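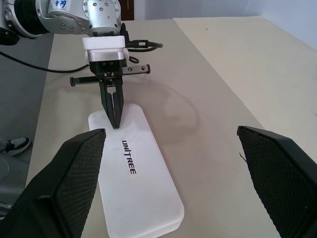

Momel to Release 1,574-Piece Jigsaw Puzzle of Fog

"Plelesen" ships to stores this spring, with edges

SKIRWOOD, 28 March 2018 - Momel, the puzzle maker that gave the public a jigsaw of a gravel driveway and was surprised by how the public took it, announced today the release of Plelesen, a 1,574-piece puzzle showing Lake Tuominen under heavy fog. The lake is understood to be in there. A dock is also present, toward the lower left, and customers are encouraged to enjoy it for as long as it lasts.

Plelesen is the largest puzzle Momel has produced and the first to be made entirely at the company's plant in Skirwood, where the cutting, sorting and boxing now happen in one building. Until last November the pieces were cut in one town and boxed in another, and the road between them was responsible for more missing corners than the company would like to discuss in a press release.

"People kept writing to ask for something more relaxing," said Kalevi Miettinen, founder and managing director of Momel. "Then we'd send them something relaxing, a barn or some ducks, and they'd finish it in an evening and write again. So we made fog. I don't expect to hear from them until summer."

About the Picture

The photograph was taken by Vinzenz Mösli, who spent seven mornings at the lake waiting for the fog to lift before the art department asked him to please stop waiting. The image chosen comes from the fifth morning, which the department felt had the best grays. Mösli has since supplied Momel with a very handsome view of the same shore in full sun. It is being kept in a drawer.

Color matching took longer than the photography. Gray is hard on a printing press, and a sheet that leans even slightly green will look like soup. Siiri Turunen, who runs the print room, rejected three complete proofs before signing off on the fourth, and has asked that the record show she would have rejected that one too if the paper had not run out.

"There's a patch in the upper middle that's warmer than the rest," Turunen said. "That's where the sun would be. If you sort under a decent lamp you can find it. If you sort by candlelight, as one of our testers did, you deserve what you get."

Why 1,574

Most large puzzles come in at a round number, or are described as though they do. The number of pieces in a jigsaw is set by the grid, and a grid that is taller than it is wide by a pleasing amount rarely multiplies out to anything tidy. The usual practice in the trade is to round up or down on the lid and say no more about it. Momel followed this practice for years and received a steady stream of letters from customers who had checked.

Plelesen is the first Momel puzzle to print its exact count on the lid. The company considers this a matter of principle and also a saving in postage.

The grid itself is not strictly a grid. Urho Hirvonen, who draws the cutting lines by hand before they go to the die maker, has worked in what he calls a "drift" - rows that begin straight at the left and have lost interest by the right. No two interior pieces are meant to be interchangeable. In an all-gray puzzle this matters a good deal, and early testers who managed to fit the wrong piece snugly into the wrong hole were thanked, and Hirvonen went back to his desk, where he remained for most of the winter.

"The old lines let you cheat a little," Hirvonen said. "You could push. I took out every place where I could push."

What Testers Said

Momel sent early copies to puzzle clubs and to households that had returned the card enclosed with the gravel driveway. Their comments have been edited only for length and, in one case, for tone.

"My husband did the dock and then announced he had done his share."

"Very calming for the first week."

"We eat in the kitchen now."

"I would like to know whether the man who took the photograph is all right."

"Lovely quality. Please do not send another."

The company takes all feedback seriously and has acted on some of it. The lid now carries a larger reproduction of the image, although several testers pointed out that a larger reproduction of fog is of limited use. A folded guide sheet has been added, with the sorting advice the testers found most helpful. It recommends sorting by shape before color, working in from the frame, and not talking to anyone who walks by and says they can see where one goes.

Missing Pieces

Every copy of Plelesen comes with Momel's replacement promise. A customer who is short a piece may mail in the pieces that surround the gap, and the company will find the missing one, or cut it fresh, and return the lot. Customers are asked to look under the couch first. They are asked to look under it again after that. The service is run by Tiina Savolainen, who has handled replacements for five years and reports that the great majority of missing pieces turn up while the envelope is in the mail.

"I get a second letter, usually very short," Savolainen said. "Dogs come up a lot. I had one woman find hers in the cuff of a pair of pants she'd lent to her brother. With the driveway, at least I could tell which end of the driveway it was from. With this one I've asked for a bigger desk."

Savolainen would like customers to know that a description of the missing piece is no longer needed. "It's gray," she said. "I'll take that as given."

The Skirwood Plant

Bringing the work under one roof has let Momel change a few habits. Pieces are now tumbled to shake off paper dust before they are bagged, so that tables and sleeves should come away cleaner than they did with earlier sets. The board is thicker, and the surface has a linen texture that keeps overhead lights from glaring off it. There is also a new box, deeper than the last, with a lid that comes off without the customer having to hold it upside down and shake.

The plant opens its doors to visitors one afternoon each spring. Guests may watch a sheet go under the press, try a table of half-finished puzzles, and buy slightly scuffed boxes at a slightly scuffed price. Children are welcome. Last year a party of schoolchildren completed the ducks in under an hour, and the company has taken steps.

Price and Availability

Plelesen will be sold through independent toy stores, bookstores and gift shops that already carry Momel, and by mail from the company. The price is the same as for the gravel driveway, on the grounds that the suffering is comparable. Each box contains the puzzle, the guide sheet, a replacement envelope and a small card on which the date of starting may be written. Space for a date of completion was removed from the card at the testers' request.

Retailers may order from the spring list now. A display copy, already assembled and glued, can be provided to stores that ask early. It took Hirvonen and two colleagues a good part of the winter, and he has requested that it be hung well out of reach.

A companion puzzle is planned for November. The company is not ready to announce the subject, but Mösli has been seen near Lake Tuominen asking people when they expect snow.

About Momel

Momel makes jigsaw puzzles for adults and for patient children at its plant in Skirwood. Its titles include Gravel Driveway, Ducks, Barn, and Barn With Ducks, which was made by popular demand and sold poorly.

Press Contact

Tiina Savolainen, Momel, Skirwood. Review copies are available on request. Reviewers who wish to finish before writing should mention this, and the company will adjust its expectations.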